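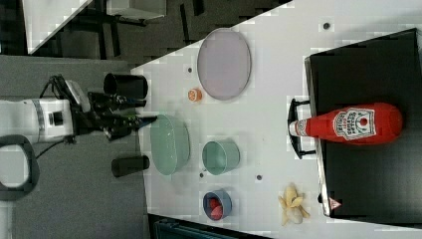

Pastels on a white table: lavender plate, green cup, blue bowl.

I have been arguing with my friend Hedvig Dahlgren about dishes since May, and I'd like to put my side down somewhere she can't interrupt me. Her position is that dishes should match. She owns one set, all white, bought in one go, and every plate in it could stand in for every other plate. My position is that a table where everything matches is a table where you can't find anything, and that mixed colors are the most useful thing you can do for your kitchen short of sharpening your knives.

I came to this slowly. When I moved into my apartment I had a gray set too, a perfectly nice one from a store called Teuber, and I broke it down to three bowls over a couple of years (tile floor, don't ask). After that I just picked up whatever I liked. A pink plate here, a green mug there, a little navy bowl from a church sale that had a 9 written on the bottom in marker and I still don't know why. By the time I noticed, I had a cupboard full of strays and I was enjoying dinner a lot more!

So what's so good about it? Well, color does a job. If the blue bowl is the fruit bowl, you put the strawberries in it without thinking, and the next person who wants strawberries looks for blue. The pale oval plate is for whatever's being shared. The green cup is mine. My brother-in-law Jonatan Sæther stayed with us for a week and he had the whole system down by the second breakfast, with no labels and no lecture from me, and this is a man who once put a cheese grater in my sock drawer.

Food looks better too. An orange on a white plate is fine, but put it next to lavender and it practically hums. Red in a dark-rimmed blue bowl, same thing. Restaurants spend real money on this, and you can have it for the price of being a bit less fussy at the thrift store.

Now, Hedvig's best argument is that mixed dishes look messy, and I'll give her some of that. I've seen cupboards that look like a yard sale fell into them. But I think the trouble there is usually brightness. If you've got one neon yellow thing shouting at a lot of quiet things, your eye goes to the neon every time. Keep everything soft — mint, sage, lavender, a dusty blue — and nothing has to match because nothing is fighting. Then the food gets to be the loud part. I'd put that on a pillow if I were a pillow person.

Her second-best argument is stacking, and she's simply right about that one. My oval dishes don't nest with anything. They sit on top of the pile and slide around when I shut the door too hard. I've made my peace with it.

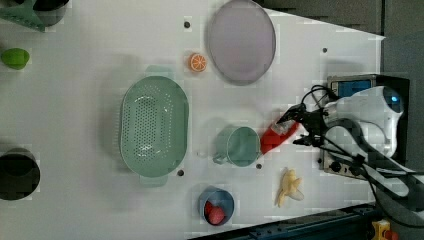 Does a colander belong on the table, or should it stay by the sink?
Put it on the table if you like the look of it, with a plate underneath to catch the drips, and let people help themselves to the washed fruit.

I feel strongly about colanders, so let me stay on them a minute. Most of us treat them as plumbing. They come out for pasta, they get shoved in the back of the low cupboard, and they're usually some color we never chose. But a colander is just a bowl with good airflow! Mine is an oval one with a handle at each end, easy to carry, and from June on it basically lives on the table with peaches in it. Ragnvald Strömberg downstairs borrowed it for grapes and I had to ask for it back twice.

The other piece I'd defend is the mug as a small bowl. A mug has a handle, it has high sides, and kids can hold it. Peppers cut into strips stand up in one beautifully. Berries, nuts, the end of the soup, all good. I've never understood why we decided it was only for coffee.

And bananas don't need a bowl at all. They come in their own packaging, leave them alone.

Hedvig is coming for dinner Friday. She's getting the lavender plate, and she's going to say it's lovely "on its own," and then we'll start the whole thing again over dessert. I've already told her she can bring one of her white ones if it makes her more comfortable. I'll find it a spot next to the green cup.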